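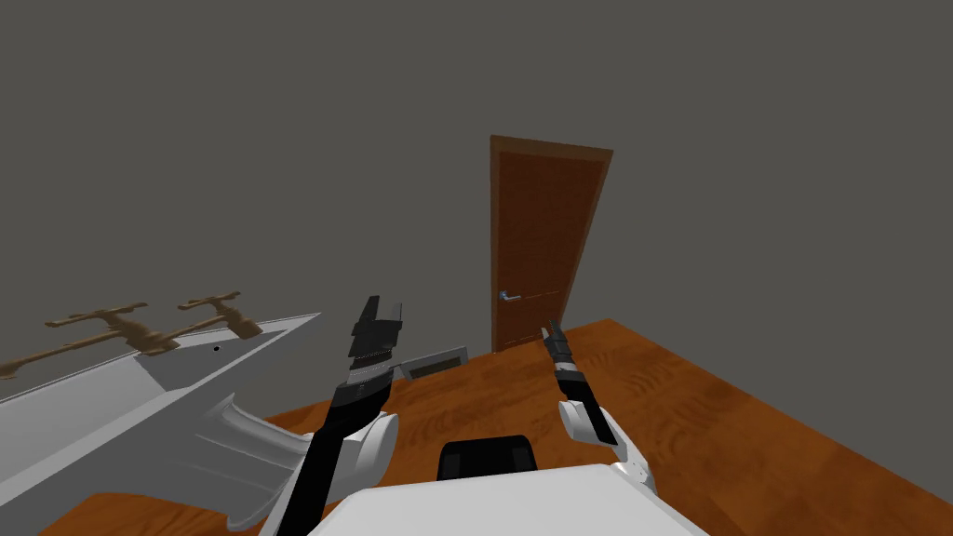

4.3 Public demonstration at the Relstead open day

The simulated part of the study was shown to visitors in June, during the open day at the Relstead site. The aim was to find out whether people with no background in robotics could follow what the robot was trying to do when they were given only its own view. Visitors stood at a large screen while an operator in the next room drove the two arms. The session was run by Borghild Aasen, who also kept the written notes used in this section.

Figure 5 gives the view visitors had at the start of the washroom task. The room was built in Trellico and kept plain: grey wall, wood floor, a closed door with a silver lever handle, and a sink with brass cross-shaped handles on the left. The tops of the robot's own torso and arms stay in view throughout, as they do for the operator.

Figure 5. Robot's view in the simulated washroom. Both grippers are raised, with the sink to the left and the door ahead.

Each group was told that the robot would work either at the sink or at the door, and was asked to call out which as soon as they felt sure. A run ended when the group had agreed or when 40 seconds had passed. The operator used the same 2 starting positions all day, so that groups could be compared.

Most groups looked first at the gripper nearer to the sink, which is larger on the screen, and several took its size to mean that it was the one about to act. The other gripper, further off and closer in line with the door, was often noticed late. Children tended to answer sooner than adults and changed their minds more often. A number of adults asked how far away the door was – a question the operators at Virham had also raised in the earlier trials (Section 3).

The tilt of the view drew comments as well. We had left it in, as it matches the head position used in the Iglesias task set, and levelling it for the open day would have given visitors a different view from the operator's. After a run or two it was seldom mentioned.

The open day was not a controlled test. Groups overheard one another, and some people came back for a second turn. The notes are therefore used only to guide the design of the viewing study in Section 5, where the start positions are varied and each person answers alone.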